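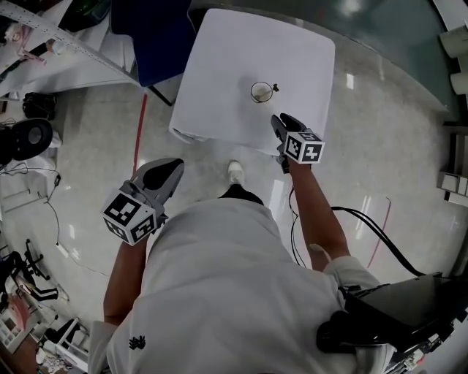
They should let the visitors have a go, Rakiya said, or what was the point of an open day? She said it loud enough for the whole Undard crew to hear, and I wanted to crawl into my own tote bag.

I'd only come for her, you see. Rakiya had been going on about Undard since October, ever since they turned her down for the training job, and now she wanted to look them in the eye and be gracious about it. (She is not a gracious person. I love her, but she isn't.)

"You can have a go after lunch," said Temitope Wike, very nicely, and handed us each a sticker with a 4 on it. Group 4! We were apparently behind a school party and somebody's uncle.

So we waited. I ate up to 12 of the little coconut cookies and Rakiya told me what she would have done with the job, all of it, starting with the parking.

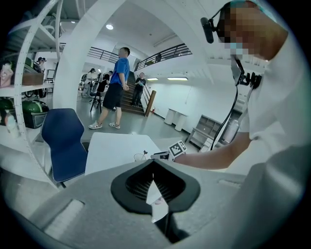 My brother thinks I made up the next part, but he wasn't there and I was. Rakiya had gone quiet, and she only goes quiet when she's jealous or impressed. She was staring at the small glass on the white table, and at the hand beside it, like it was her own hand and she'd left it there by mistake. "I'd have been good at this," she said. I told her she'd have been wonderful! I meant it, too.

Then they called our group. Rakiya picked up the grippers, one for each hand, and all that talk just drained right out of her. She moved a cup from one side of a tray to the other. She did it again, slower. Temitope asked if she'd done this before, and Rakiya said no, and then, in a tiny voice I'd never heard her use, she asked if they were still hiring.

I went and got us more cookies.

Filed under: Short Stories, Work & Machines

Last updated: 7 Apr 2021

More recent stories
The Night Bus to Juvmont
Mrs. Nnaji Sells the Piano
300 Envelopes
What Funmilayo Kept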